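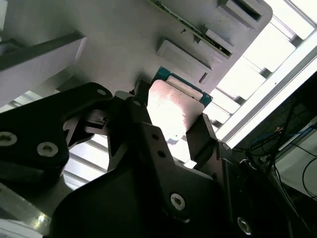
Repair room at Sokol Street adds board and module work

The repair room on Sokol Street will take in equipment with plug-in boards and modules starting this fall. Until now the bench has handled lamps, small kitchen appliances, radios and sewing machines. Anything with a metal chassis and removable boards was turned away at the desk or passed along to the shop in Arnness.

Elsie Sutcliffe, who runs the electronics bench, put in the request last winter. By her log, 57 items were sent elsewhere over the past year that needed nothing more than a module taken out, cleaned at the contacts and put back in. Most were older network boxes, amplifier racks and control units from workshops in the Unen area.

The new service covers removing and reseating modules, cleaning edge contacts, replacing a failed module when the owner brings the spare, and checking slots and guides for bent metal. It does not cover soldering on the board itself. Items that need soldering will go on the list for November, when the second bench is set up.

A few things to know before you bring something in:

Take out any batteries and leave the power cord attached if it does not unplug. Bring the cover screws in a bag or an envelope with your name on it. Units with the cover already off are fine, but tape the cover to the side so the two stay together.

Do not force a module that stops partway. Elsie says this is the most common damage she sees. A module that goes in crooked will catch on the lip of the slot, and pushing harder can crack the corner of the board or bend the contacts behind the panel. Back it out, line it up with the opening and try again with light pressure. If it stops a second time, leave it out and bring both pieces.

Hold boards by the sides. Keep fingers off the contacts - a little skin oil is enough to cause trouble months later. Spare modules should come in an anti-static bag. The desk has a box of 100 bags, free to anyone who needs one.

The charge is the same as for other bench work, and members pay nothing for the first half hour. Parts are extra. We keep a small stock of Stevach contact cleaner and card guides, but no modules.

The bench is open Tuesday and Thursday evenings. Drop-off for the new service begins Wednesday, September 18, 2024, at the front desk, and each item gets a numbered tag. Keep your half of the tag. Last spring we had three gray boxes on the shelf with no names on them, and one is still there. If it is yours, it is tag 312.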